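## 4. Setting up a table on the mezzanine

This section covers placing, leveling and dressing a Golent folding table on an upper floor that is open to a level below. Read section 3 (Unfolding and locking the legs) first. The steps assume that the legs are locked and that the table is standing upright, without a cloth.

The procedure was written for the mezzanine at Illcombe and applies to any raised floor with an open-bar railing and a stair opening. For rooms with solid walls on all sides, use section 5.

### 4.1 Before you start

You will need:

- one Golent folding table, legs locked
- one tablecloth, checkered or plain, in the size given on the table label
- four cloth clamps (Sipos, small)
- a spirit level
- a tape measure marked in millimeters
- two leveling shims
- a dry lint-free cloth

Check the tabletop for splinters, dried food and tape residue. Residue left under a cloth shows as a raised patch and can make a glass tip. Remove it with warm water and dish soap, then dry the surface fully. Do not use solvent on the edge band.

**CAUTION:** Carry the table up the stairs folded, with one person at each end. Do not lift a table or any part of one over the railing.

### 4.2 Choosing the position

1. Find the head of the stairs and the post where the railing meets them. All distances on the stair side are measured from this post.

2. Measure 1,000 mm from the post along the floor in the direction of the table. Mark the point with removable tape. No table leg, chair leg or overhanging cloth may cross this line.

3. Measure 700 mm from the railing into the room at two points, one for each end of the table. Mark both points. The long edge of the table goes on the line between them.

4. Walk the strip between the marked line and the railing. If chairs are to be used on that side, increase the distance until a seated person can push back without the chair touching the bars. If there is no room to do so, leave that side without seats.

5. Check the floor along the line for boards that have lifted and for cable covers. Move the table along the line, never closer to the railing, to avoid them.

**Note:** Where the railing curves or turns a corner, measure from the part of the rail that comes farthest into the room.

**Note:** The distances in steps 2 and 3 are the ones used at Illcombe. If your building has its own rule for stair openings, use whichever distance is greater.

### 4.3 Leveling

1. Set the table on the marks.

2. Place the spirit level across the short side, then along the long side. Read it at the center of the tabletop, not over a leg.

3. If the bubble is outside the lines, turn the adjustable foot at the lowest corner counterclockwise in half turns. Read the level again after each half turn.

4. If the foot reaches the end of its travel, turn it back fully and place a shim under it. Use no more than 2 shims on one table. A floor that needs more is not suitable.

5. Press down on each corner in turn with the flat of the hand. The table should not rock. A small amount of flex in the center of the top is normal.

6. Check the leg locks again. Turning a foot can work a lock loose if it was not fully seated.

Upper floors move more than ground floors. Gyula Csonka's notes from the first setup at Illcombe recommend repeating step 2 once the chairs are in place and people have been walking on the floor. If the reading has changed, repeat the whole of 4.3 with the tabletop clear.

### 4.4 Fitting the cloth

The checkered cloth is the easier of the two to fit straight. Its squares give a line to work to on every side, and a skewed cloth can be seen from across the room. With a plain cloth, use the center creases as the guide.

1. Unfold the cloth lengthwise on the tabletop with the hem facing down. Do not shake it out over the railing.

2. Open the cloth toward the railing side first, then toward the room side.

3. Line up one row of squares with the long edge of the table. Sight along the row from the short end. Adjust from the corners; pulling at the middle of the hem stretches the weave.

4. Compare the drop on the two long sides. The correct drop for the standard table is 373 mm. A difference the width of a fingertip between sides is acceptable.

5. Smooth the cloth from the center outward with the forearm. Work out any air pockets toward the nearest edge.

6. Fit one clamp on each side of the two short ends. Clamps go on the underside lip with the lever facing inward, where a sleeve cannot catch it.

7. On the stair side, fold the corner under and clamp it flat. A hanging corner next to a walkway is a trip hazard.

When the cloth is on, stand back from the table on the room side and look across it toward the railing and the stair.
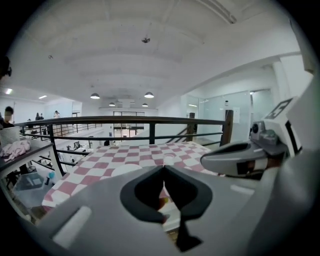
*Fig. 4-1. Checkered cloth on the table, railing and stair behind.*

Compare the rows of squares with one another and with the edge of the table. Do not use a curved railing as a straight reference. If the rows run off at an angle, release the clamps on one short end only, correct the cloth, and clamp again. Releasing all four at once usually means starting over from step 3.

**Note:** Pale rings and patches on a cloth can come from earlier use, from glare or from an object left on the surface. Look from a second position before deciding to change the cloth. A mark that stays in place from both positions and does not wipe off should be reported on the laundry slip.

### 4.5 Placing items on the table

1. Place heavy items first, over the legs or along the center line.

2. Keep glasses, bottles and anything that can roll at least one hand's length from the edge on the railing side.

3. Put coasters or trays under anything wet. Colored squares may bleed into the light ones if the cloth stays wet for several hours.

4. Leave the end nearest the stairs clear until the rest of the table is laid. People carrying trays up from the lower floor need a place to put them down.

5. Lay the end section last.

**CAUTION:** An open-bar railing does not stop small objects. Cutlery, pens and bottle caps can pass between the bars and fall to the floor below. If there are desks or seats under the mezzanine edge, tell the people working there before you start, and again before you clear.

**CAUTION:** Do not hang bags, coats, banners or spare cloths on the top rail. Do not clamp anything to it.

The Drirero tray stand may be used beside the table on the room side. It must not be placed between the table and the railing, or inside the line marked in 4.2, step 2.

### 4.6 Final check

Complete the check with the chairs in place.

| Item | Requirement |
|---|---|
| Stair side | No part of the table, chairs or cloth past the tape line |
| Railing side | Marked distance kept at both ends |
| Level | Bubble inside the lines in both directions |
| Leg locks | All seated, no red showing |
| Cloth | Rows parallel to the long edge, drop even |
| Clamps | Four fitted, levers facing inward |
| Stair corner | Folded under and clamped |
| Top rail | Nothing hung or clamped |

Leave the tape on the floor until the table is taken down. It is hard to find the same position again without it — and a table that is bumped during use should go back to the marks before anyone sits down.

### 4.7 Taking down

1. Remove all items, starting at the end nearest the stairs.

2. Pick off crumbs and loose pieces by hand or with a table brush. Brush toward the room.

3. Release the four clamps and count them into the bag.

4. Fold the cloth inward from both long sides so that any remaining crumbs stay inside. Carry it down before shaking it out.

5. Wipe the tabletop and let it dry.

6. Turn the adjustable feet fully in. Feet left extended can bend when the legs are folded.

7. Remove the shims and store them with the clamps.

8. Fold the legs as described in section 3 and carry the table down with two people.

9. Pull up the tape slowly, at a low angle to the floor.

### 4.8 Common problems

**The table rocks although the level reads correctly.** One foot is not carrying weight. Slide a sheet of paper under each foot in turn. Where it passes freely, extend that foot by a quarter turn.

**The cloth creeps toward one end.** The clamps are dirty or the lip is damp. Wipe both with the lint-free cloth and refit.

**The rows look straight from one end and crooked from the other.** The cloth has been stretched on one side, often in the wash. Split the error evenly between the two sides. If it is wider than half a square, use another cloth.

**The drop is uneven at one corner only.** The hem has caught on a leg brace. Lift the corner and free it by hand.

**The clamp does not close.** The small clamp fits the tabletop with one layer of cloth. With a liner underneath, use the medium size.

*Section 4 revised in October. Measurements checked by Tamás Pintér and Vilmos Illés. Corrections to Gergely Deák.*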